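第四章 叠衣服：从演示到能用

翻开任何一本讲家庭自动化的书，叠衣服总是出现在最后几章，位置和“未来展望”挨得很近。我们把它提到第四章，理由很简单：前三章装好的两条手臂已经能动了，读者多半也已经在网上看过别人的手臂叠衣服，心里有了一个不切实际的期望。这个期望越早打掉越好。

先说清楚本章的立场。作者之一在一间共用工坊里做这件事做了两个冬天，材料费花掉的钱足够买很多年的洗衣店服务。如果你的目的是让家里的衣服有人叠，请合上书自己动手，一件T恤熟练的人几秒钟就叠完了。如果你的目的是弄明白为什么一台机器做这件事这么费劲，可以继续往下读。

4.1 “会叠衣服”是什么意思

这句话至少有四种说法，宣传材料里常常混着用。

第一种：手臂在一次录制中把一件衣服叠成了方块。录制之前试了多少次，观众不知道。

第二种：手臂能反复叠同一件衣服，衣服每次由人铺平，放在桌上同一个位置。

第三种：衣服可以换，颜色、尺码、印花都可以不同，但仍然由人铺平。

第四种：从一筐揉成团的衣服里拎出一件，自己摊开，自己叠好，放到一边，再拎下一件。

多数业余项目停在第一种和第二种之间，却按第四种来写标题。本书的读者做完全部练习之后，比较诚实的目标是第二种，运气好的话能摸到第三种的边。第四种我们会在第十一章讨论，但不会给出做法，我们自己也没有做成。

工坊里有一个习惯，是Ludmila Matoušek定下的：谁说自己的手臂“会”做某件事，就要在白板上写清楚试了多少次、成了多少次、哪些情况不算。写完之后，大部分人会把“会”字擦掉。建议读者也备一块白板。

4.2 布料为什么难

一块积木放在桌上，知道它的位置和朝向，六个数就够了。一件T恤放在桌上，要多少个数才能说清楚？领口在哪里，下摆有没有翻过来，袖子压在身子下面还是上面，中间那道褶子有多深。从实用的角度看，这个数是没有上限的。

更麻烦的是，布料的状态有一大半看不见。叠到第二折以后，最上面一层盖住了下面的几层，相机拍到的只是一个大致的长方形。下面是平整的还是皱成一团，从上方看去可以差别很小。人用手一摸就知道，手臂如果没有触觉，就只能猜。

很多教程在这里会说：用深度相机。深度相机有用，但别指望太多。薄棉布叠两层和叠三层之间的高度差，常常淹没在测量噪声里。我们在工坊里试过一台Kolletden深度模块，对着叠好的衣服连拍14张，衣服没有动过，算出来的边缘每一张都不太一样。说明书上的精度是对着硬板测的，这一点写在很小的字里。

再有就是抓取。夹硬东西，夹歪一点还能拿起来。夹布边，歪一点就有两种结果：一层没夹到，或者多夹了一层。多夹一层最讨厌，动作看上去完全正常，等到展开时才发现前后片粘在一起走了。

4.3 末端：手还是夹子

这是新手花钱最容易后悔的地方。多指手好看，放在工坊里参观的人都要多看两眼。可是每多一个手指，就多几个要标定的关节、几处会松的螺丝，以及一份更长的控制程序。平行夹爪难看一些，只会开和合，坏了也容易修。

对于叠衣服，我们的看法是：捏布边这个动作，夹爪足够了。多指手的用处在按压、抹平、托住一摞衣服，这些动作有时也确实需要。但“有时需要”和“值这个价钱”是两件事。Grusent的入门夹爪和他们的五指手价格差得很远，而我们在前半年里让多指手做的事，用一块裹了硅胶的平板也能做。

两只手臂末端不一样，也是可以的，只是要多付一点代价：左右两边的程序不能直接镜像，示教数据也不能左右翻转来凑数。有人以为翻转图像能白得一倍的数据，在末端不对称的机器上，这样做得到的是一倍的错误。

夹爪指尖的形状比牌子重要。出厂的指尖一般太厚，插不到布料下面去。常见的办法是把前缘磨薄，或者另外打印一副斜口的。磨薄之后记得检查两片是否还平行，用一张纸夹住，四个角轮流往外抽，松紧应当一样。

4.4 腕部的线

前三章没有认真谈走线，在这里补上。手臂空转时线怎么走都行，一开始做桌面任务，线就会来找麻烦。腕部装了传感器以后，线缆要跟着手腕转，留短了会扯，留长了会扫到桌面，把刚叠好的衣角带起来。

我们的做法是在腕部留一个松弛的弯，用魔术贴固定在前臂上，不用扎带。扎带勒得太紧，线皮会在同一个位置反复弯折。第一年换掉的线，断点几乎都在扎带旁边。换线不贵，查断线的时间贵。时断时续的线会让相机偶尔丢帧，程序不报错，只是手臂的动作变得莫名其妙，很容易让人以为是算法的问题，于是又去改了一个星期的算法。

供电线与数据线分开走。Kolář的腕部转接板把两种接口做在同一侧，插反不会烧，但也不会工作，指示灯照样亮。第一次上电前请对照附录检查一遍。

4.5 桌子、光和背景

桌面最好用哑光的浅色面，不要太滑。太滑的桌面上，夹爪一拉，整件衣服跟着走；太涩的桌面又会让底层拖不动，叠出来的方块是斜的。试的时候不用手臂，用两根手指捏着下摆慢慢往回拉，看领口那一端动不动。

光线的问题常常被低估。白天窗外亮，相机自动曝光会把桌面压暗，浅色衣服的褶子就看不见了。八月下午和冬天傍晚录的数据放在一起训练，模型学到的东西里有多少是衣服，有多少是太阳，很难说。请关掉自动曝光，把数值写在本子上。

至于背景，有两派意见。一派主张挂布帘，把桌子后面的东西全部遮住。另一派主张什么都不遮，货架、箱子、来往的人都留着，好让模型“见多识广”。第二派的说法听起来有道理，但需要的数据量也多得多，而业余项目最缺的就是数据。Narkport论坛上有人贴出过一份600次示教的记录，在自家车库里成功率不错，把桌子转了个方向就不行了。600次示教，按每次一分多钟算，再加上复位和偷懒，是好几个周末。我们建议先遮住，做出一个能重复的结果，再一点一点把遮挡撤掉，看它在哪一步垮下来。垮在哪一步，本身就是有用的信息。

4.6 一次叠好不算数

衣服叠成一个长方形时，工坊里通常会有人鼓掌，然后有人掏出手机。请在这个时刻忍住，先做下面几件事。

把衣服抖开，重新铺平，位置偏一个手掌的宽度，再来一遍。

把衣服翻个面，印花朝下，再来一遍。印花对视觉模型来说是很强的线索，有些模型认得的其实是图案，衣服反过来，它连领口都找不到。

换一件没有印花的。

换一件小两号的。

再看最后的收尾。很多程序在叠完之后还会去碰一下下摆，想把边缘拉齐，结果把已经叠好的一层又带了出来。判断收尾动作有没有用，要分别记录有它和没有它时的结果，凭印象是靠不住的。我们曾经坚信拉齐那一步很重要，分开记了70次之后，两组的差别小到说不出什么来。那一步后来还留在程序里，主要因为写它的人舍不得删。

评分的标准要在开始之前写下来。边缘错开多少算失败，袖子露出来算不算，叠的时候人伸手扶了一下算不算。最后一条请一律按失败计。

4.7 本章的安排

下一节从标定开始。读者需要准备：前三章装好的双臂，一张固定住的桌子，一件旧T恤，一卷美纹纸胶带，以及那块白板。T恤选旧的，夹爪调不好时会在布上留下小洞。先不要接多指手的手指驱动，单用夹爪把下摆捏起来、放下，连续做二十次，每次都记录夹到了几层。结果写在白板左上角，后面各节还要拿来对照。

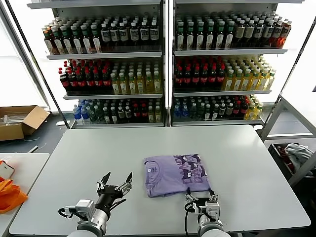 标定时手臂的速度一律限制在额定值的两成以内，急停按钮放在不用探身就能够到的地方。两个人一起做时，事先说好谁管急停，另一个人再去碰桌上的衣服。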